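Product Design Basics, Rinadlow Evening Program
Handout for Week 6: Openings, Rims and Edges
Instructor: Wenjie Zou

Welcome back! Last Thursday we spent most of the session on wall thickness, and your sketches were great fun to go through. This week is my favorite topic in the whole course, and it's holes. Holes and the edges around them.

Start with a simple idea. Any time you cut into a thin wall, you make it weaker, and you also make a place where something can happen: a hand goes in, light gets through, air moves. A good designer decides how big that place should be and then looks after the edge. Sharp inside corners collect stress, so we round them. Long free edges flop, so we roll them, thicken them or give them a lip.
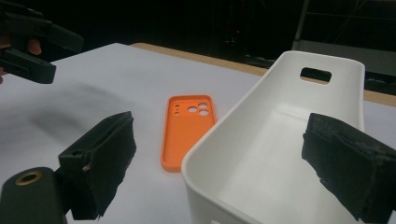 Rims are where I'd like you to begin your reading (the Van Loon chapter, first 20 pages, skip the math if it scares you). A rim does a lot for very little material. Take the orange phone case: the back is flat and thin, and the raised rim running all the way around is what gives it a shape. Then look at the white basket, a far bigger thing with the same problem, and its answer is a thick rolled rim. I love putting these two side by side! The handle cutout is in the short wall that rises higher than the rest, so there is still material above your fingers, and its corners are rounded. The case has its own cluster of three larger holes, with a narrow column of small ones next to it.

Terms to know
Rolled rim: an edge turned over on itself or thickened to stiffen a wall
Flare: walls that lean outward toward the top
Cutout: an opening made through a wall or panel

Homework
Find 2 thin-walled things at home and draw the edge of each one, full size, in section. Kitchens and bathrooms are full of good ones. Mark where you think it would crack first, and write a sentence or so on why. Bring the objects too if they fit in your bag.

Next week we meet in the Gredammont room, same time, and we'll be cutting cardboard, so wear sleeves you can push up.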